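Textile Care for the Home, Handout 4
The mesh wash bag: zippers, seams and what goes inside

Welcome back, everyone. Manuela Sartori covered sorting and water temperature with you last time, so I'm going to assume you have her notes from the Gedville room and start straight in with the wash bag. It looks like such a humble thing to spend a whole session on, but I've rescued enough stretched sweaters over the years to feel it deserves one!

Begin with the zipper, before anything goes in. Lay the bag on a bare surface, take the slider in one hand and hold the fabric with the other, a little further along the seam. Mesh is light and it wants to travel with the slider, so a steady hold matters more than a strong one. If the teeth catch, back up an inch and look for a fold of mesh in the track – please don't tug.
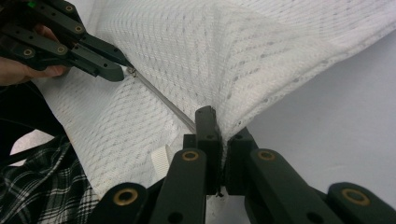
Fig. 1. Slider on the zipper track, with the mesh pinched together further down.

Next, smooth the bag out with your palm and look it over. I like to do this slowly, in good light, with a cup of coffee well out of the way. You are looking for pulled threads, and for any spot along the zipper where the stitching has begun to let go.
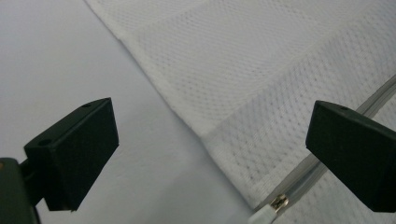
A small gap in the seam can be closed by hand with polyester thread and short backstitches. Annunziata Pellegrini will bring needles and thread to the Rosham workshop in November, so put your sad old bags aside for her and she'll show you how she does it.

Now for the mesh itself. Fine mesh keeps hooks and straps inside the bag, and it's kinder to knits. Open mesh rinses faster and suits socks, which can take a little more rubbing.

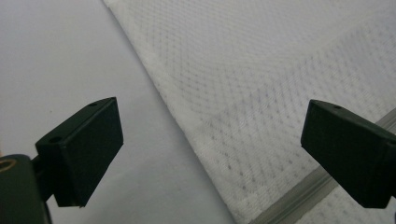

Fig. 3. White knit mesh laid flat for checking.

As for filling, stop at half. A pair of light tights weighs 70 grams and a thin cotton camisole 180, so you can see how quickly a bag gets heavy (put yours on the kitchen scale, it's fun). Close the zipper all the way and tuck the slider under its elastic cover if your bag has one.
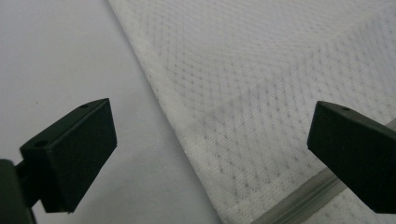
FOR YOUR NOTEBOOK

Bring one wash bag from home, clean and empty, and write down what you usually put in it. Read the Saltamow leaflet on delicate cycles too, at least the first two pages. We'll begin with your questions.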